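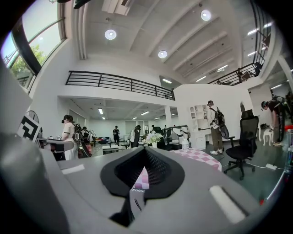

A sala de trabalho, vista da mesa com a toalha quadriculada. Ao fundo, o mezanino.

Fung-ping Tai recebe-me às nove da manhã com uma folha impressa na mão. É a lista de compras para o próximo ano, e ela já riscou metade. Como responsável pelos equipamentos da Gotia, tem até outubro para entregar o orçamento, e diz que esta é a parte do trabalho de que menos gosta e em que mais aprendeu.

"No primeiro orçamento eu pensei só nas garras e nos braços", conta. "Pedi quatro conjuntos de garras de mão e fiquei muito contente com o preço. Depois chegaram as contas dos cabos, das baterias, das almofadas de borracha para os dedos. Eu não tinha uma linha para isso."

Hoje a folha tem essa linha. As almofadas gastam-se com o uso, explica, e o fornecedor, a Trerkby, só as vende em caixas de 100. No princípio pareceu-lhe um exagero. Agora encomenda a caixa inteira sem discutir, e guarda o seu tempo para negociar o prazo de entrega.

Pergunto-lhe quanto reserva para o que não está previsto. "Por volta de 25 por cento do valor das máquinas", responde. "O meu diretor acha muito. Eu mostro-lhe as faturas do ano passado e ele assina."

Uma parte do dinheiro vai para coisas que não parecem robótica: mesas, toalhas, cadeiras com rodas, uma jarra com flores. A equipa grava tarefas de casa e precisa de um ambiente que se pareça com uma casa. Fung-ping compra estes objetos em lojas comuns e pede sempre fatura separada. "A contabilidade perguntou-me uma vez porque é que um laboratório precisa de uma toalha cor-de-rosa e branca. Escrevi uma página inteira a explicar. Agora tenho essa página guardada e mando-a outra vez."

A escolha entre comprar e alugar ocupou-lhe grande parte da primavera. A Ngcobo propôs um aluguer de quatro meses para as mochilas com o equipamento de gravação, com manutenção incluída. A Brollell queria vender tudo de uma vez, com um desconto razoável. Ela preferiu o aluguer – com a opção de compra escrita no contrato, insiste, e não numa mensagem de correio. "As mochilas mudam depressa. Um braço robótico posso usar muitos anos, se houver peças. Uma mochila, não sei dizer."

E o espaço? Aqui ela faz uma pausa e olha para o chão. O edifício é bonito e tem boa luz, mas as tomadas estão nos lugares errados, e por isso há extensões no pavimento. A obra elétrica está na lista há dois orçamentos e foi sempre adiada. "Este ano pus na primeira linha, antes de qualquer máquina. Se cortarem, têm de cortar a primeira coisa que leem."

A quem começa agora, recomenda pedir o preço das peças de substituição antes de pedir o preço do robô. Também recomenda falar com as pessoas que vestem o equipamento. Foram elas que lhe pediram alças mais largas, um artigo barato que não vinha em nenhum catálogo e que ela acabou por encomendar a uma costureira do bairro.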